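Plerkbridge open day, robot demo area: pre-opening safety checks
Checked 04/02/2022, before doors. Second walk round at lunch, notes added where it says so.
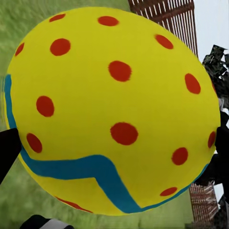 Covers: Lungu arm (live demo, bay 2), the simulator screen by the entrance, visitor route, power, first aid. Does not cover the car park or catering, separate sheet.

Key: OK / FIX / WATCH

1. Barriers round bay 2
OK. All the way round, feet locked. Gap by the control desk closed with the chain. Chain needs a sign on it, people will duck under.

2. Floor marking
FIX. Yellow tape lifting at the corner nearest the fire door. Re-taped. Lunch: lifting again, pulled the whole strip up and did it properly.

3. Emergency stops
OK. Pressed each one with the arm moving at demo speed, arm stopped every time. Desk one is stiff but works. Reset needs the key, key is on the green lanyard, lanyard stays with whoever is running the demo. Not on the hook please.

4. Arm speed
WATCH. Was still set to workshop speed when I got there. Turned down to demo limit and locked. Check again after every restart, it doesnt always hold the setting.

5. Gripper
OK. Fingers tight, pads not worn, nothing sharp on the outer edges. Grip force on the low setting. Hand-over to visitors is NOT part of the demo this year, whatever the old leaflet says. Objects go down on the table, arm goes home, then staff pass them across.

6. Demo objects
FIX. One foam block crumbling, binned. Anything small enough to swallow is off the table. Spare balls in the crate under the desk, lid on, or they end up under the arm.

7. Simulator screen (Cimodari software)
OK. Running the ball grasp on the outdoor background, the spotty yellow ball with the blue wavy stripe. Two black fingers closing on it from the sides, shows up well from the back of the queue. Screen bolted to stand, stand doesn't rock. Keep the volume off, can't hear the bay 2 warning beeper otherwise.
Simulator is NOT to be linked to the real arm while visitors are in. Network lead unplugged at the arm end and tagged. Leave the tag on.

8. Cables
FIX. Simulator lead ran straight across the visitor route. Moved behind the stand, ramp over the last bit. Arkatico charger lead has a nick in the outer cover, taken out of use, replacement from stores.

9. Numbers
WATCH. 257 booked for the day. Limit in the demo hall is 120 at once including staff. Door person to have a clicker. No more than 6 at the barrier rail per demo, rest wait behind the second line.

10. Fire exits
OK both. Rear one had the banner crates stacked near it, moved. Lunch: one back again. Moved again. Please stop.

11. First aid
OK. Box full, in date. Eye wash in date. First aider's number on the desk and on the back of the door.

12. Staff briefing
OK. Everyone on bay 2 signed. The late starter was briefed at lunch and signed then. Nobody goes inside the barrier with the arm powered, even to fetch a dropped ball. Stop, key out, then go in.

13. Noise and lighting
OK. Flashing beacon is on the slow setting. Sign about it is up at the entrance but too low, moved to eye level.

Still open at second check: sign for the chain, new lead for the Arkatico charger, speed check after restarts. Charger stays off till the lead is signed for.

Sheet to go in the Plerkbridge folder with the one from the December trial run.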